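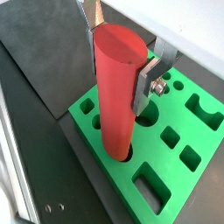 Avaliação: garra Trollura de dois dedos, vista no dia aberto da Kadolow

A Kadolow abriu a oficina ao público num sábado de setembro e aproveitei para ver de perto a garra Trollura, que andava a considerar para a bancada de ensaios da escola onde dou aulas de automação. Passei lá a manhã inteira. Não comprei nada e ninguém me ofereceu nada. Ficam as notas.

O que foi demonstrado

A tarefa era de encaixe: pegar num cilindro vermelho alto e metê-lo num furo redondo de um bloco verde grosso, com aberturas de vários feitios. Parece um brinquedo de criança, e serve bem para o efeito. O bloco tem furos redondos de tamanhos diferentes, furos quadrados, um recorte em arco e uma abertura retangular grande, de modo que dá para variar a dificuldade sem mudar de equipamento.

A demonstração esteve a cargo de Nermina Grgić, que faz a integração das garras na Kadolow. Explicou pouco e deixou trabalhar, o que agradeci. Quem quis pôde escolher a posição de partida da peça.

Preensão

Os dedos são de metal e seguram o cilindro pelos dois lados, junto ao topo. A pastilha do lado direito é uma placa retangular cinzenta, de bordo chanfrado, com boa área de contacto para uma peça curva e lisa. Agarrar em cima tem uma vantagem evidente: sobra tubo para entrar no furo. Tem também um custo, pois qualquer inclinação na pega se nota muito mais na ponta de baixo. Das vezes em que vi o encaixe falhar, foi quase sempre por isso. O braço recuava, corrigia e voltava a tentar, sem forçar.

Um reparo: há um parafuso de cabeça saliente na lateral do dedo. Em campo aberto não incomoda. Numa caixa funda, ou entre peças encostadas umas às outras, vai bater. Perguntei se existia versão com parafuso embutido e a resposta foi que está prevista, sem data.

Câmara e programa

A câmara vai montada junto à garra e acompanha o movimento. A vista do furo é boa durante a aproximação, mas o próprio cilindro tapa parte do que interessa na fase final. O programa, chamado Bromov, compensa com a leitura de força. O ecrã de configuração é claro e está traduzido para português, com alguns termos por afinar. Calibrar demorou 12 minutos, contados por mim.

Robustez

Segundo a Kadolow, o conjunto de demonstração já leva mais de 3.000 ciclos. Não tenho forma de confirmar. Eoin Lynch, da Moynihan, que estava ao meu lado e usa a mesma garra há 3 meses, disse-me que só teve de reapertar as pastilhas uma vez.

A favor
Pega firme em peças lisas
Configuração simples
Recupera bem de um encaixe falhado

Contra
Parafuso saliente no dedo
Visibilidade reduzida no fim da descida
Manual apenas em inglês

Para ensino e para ensaios de encaixe, recomendo. Para recolher peças de dentro de caixas, esperava pela próxima versão dos dedos. Pedi orçamento para uma unidade com um par de pastilhas suplentes e atualizo esta página quando chegar.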